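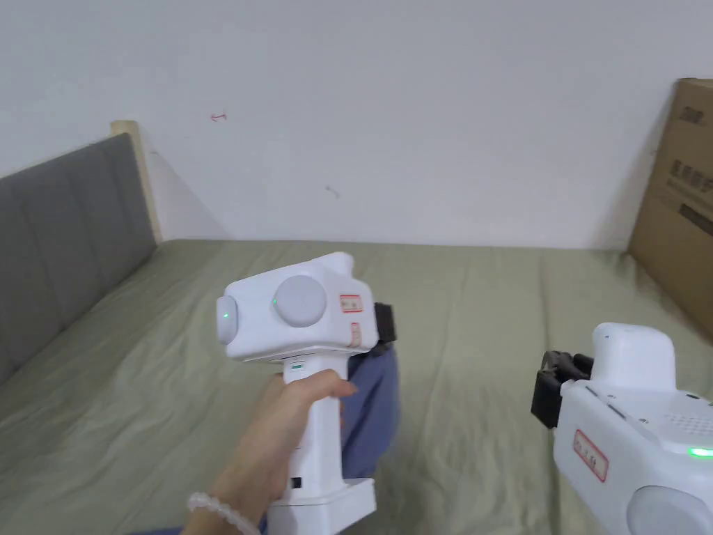
Skelard 2
Alignment and trajectory software for hand-held gripper recordings

Product status: available
Page updated: 31 August 2022

Overview

Skelard 2 takes the raw recordings from a pair of hand-held grippers and makes from them clean, time-aligned trajectories which a robot policy can be trained on. It is developed by Sketier in Tollinholm. The software runs on an ordinary Linux workstation. A cloud account is not necessary, and your recordings stay on your own disk.

We made Skelard for teams who record in normal rooms, on beds, tables and shelves, and who work mostly with soft things such as clothes, towels and bedding. With these objects the timing of the fingers is very important. If the jaw signal comes even a few video images too late, the policy learns to close on air.

What the software does

Time alignment. Each gripper has its own clock, and the head camera has another one. Skelard estimates the offset and the slow drift between all of them, and writes one common time line. The original time stamps are kept in a separate column, so you can always go back.

Pose tracking. The position and rotation of each gripper are calculated from its wide-angle camera together with the motion sensor. Fisheye lenses are supported directly and you do not have to crop the black border before import.

Jaw opening. The distance between the two fingers is measured in every image. When cloth covers the finger tips, the program uses the upper part of the fingers and marks the value as estimated.
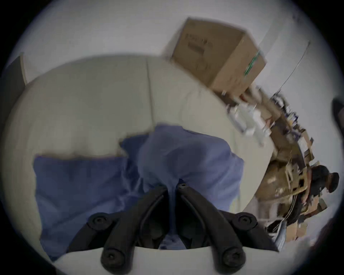
Blur handling. During a fast turn of the wrist, a part of the image is often blurred while the fingers stay sharp. Skelard makes a mask of the fingers and searches for tracking points only in the remaining area. Where too few points are left, the segment gets a yellow flag in the review window. It is not deleted automatically, the operator decides.

Left and right assignment. In a two-hand session the devices are sometimes exchanged between takes. The program compares the motion of each device with the head camera and proposes which one is in which hand. You can confirm with one key.

Review window

The review window shows all camera views next to each other with the trajectories under them. You can cut a take, join two takes, or write a comment for your colleagues. All changes are saved in a small text file beside the recording, and the recording itself is never modified.

Results from our own test set

We test every release on 1,068 takes of cloth handling. In version 2, 631 of these takes passed all checks without any manual correction. The rest needed a look in the review window, mostly for short flagged segments at the beginning of the take, when the hand moves toward the cloth. We publish this number so that you can plan your working time.

Requirements

Linux, 64-bit
32 GB of memory (16 GB is possible for single-gripper sessions)
Graphics card with 8 GB or more
Camera calibration file for each device

Export

HDF5, Zarr and plain CSV. The coordinate frame can be set to the head camera, to the first pose of the left gripper, or to a marker in the room.

Licenses

Workstation license, one computer, with updates for 12 months
Laboratory license, up to ten computers
Evaluation license, 30 days, all functions, export limited to 50 takes

Customers with version 1 can change to version 2 without payment until the end of September. Old project files are opened directly, but after saving they cannot be read in version 1 any more. Please make a copy before.

Ordering and support

Orders are handled by our sales partner Bühler. Technical questions come directly to Sketier, in English or German. Please send the log file and the calibration file with your first message.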